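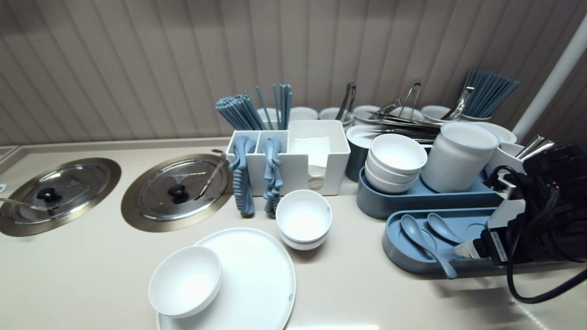
Steel lids and a chopstick caddy on the worktop.

Home Workshop Consoles Storage Contact

Removing scratches from a clear handheld screen cover

These notes apply to the hard plastic covers fitted to older handheld consoles. They do not apply to glass, or to any screen where the touch layer is the outer surface.

Take the cover off first. Most are held by a thin adhesive gasket that softens under a hairdryer on its low setting. Work a plastic card in at one corner and go round slowly. If the gasket tears, scrape off the remains and order a new one before going further.

Wash the cover in lukewarm water with a drop of washing-up liquid. Grit left on the surface will make new scratches as soon as you start rubbing.

Scratches that catch a fingernail need wet-and-dry paper. Start at 800 grit, soaked for ten minutes, on a flat rubber block. Rub in one direction only until the scratch has gone and the surface is evenly dull. Rinse, turn the cover through a right angle and repeat with 2,000 grit. The earlier marks should disappear completely — if any remain, carry on with the same sheet.

Light scratches need no paper. Go straight to plastic polish on a folded cotton cloth, with small circles and moderate pressure. Paste that has dried is no longer cutting, so wipe it off and apply more.
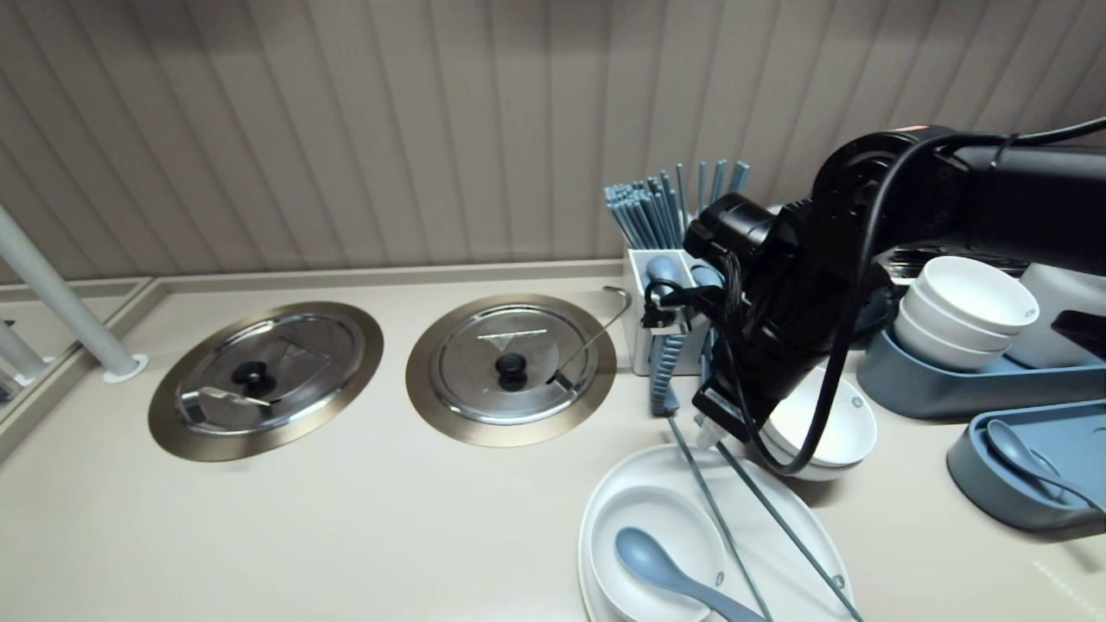 Knobbed lids set flush with the counter.

Keep away from printed borders. The lettering is usually on the inside face and will survive work on the outside, but Kamil Kollár wrote in about a cover printed on the front, and his lost its logo at the first pass. Test a corner with a damp cotton bud.

Do not use toothpaste. The abrasive varies from one tube to the next and the finish is never even. Acetone and strong alcohol will craze acrylic.

Before refitting, blow dust from the display with a rubber bulb. Canned air held at an angle can spit propellant on to the panel. Lower the cover from one long edge and press for thirty seconds along each side.

Razia Virk asks whether the same method suits coloured shells. On gloss plastic it does, starting at the finer grit. Textured shells should be left alone.

Next: worn button membranes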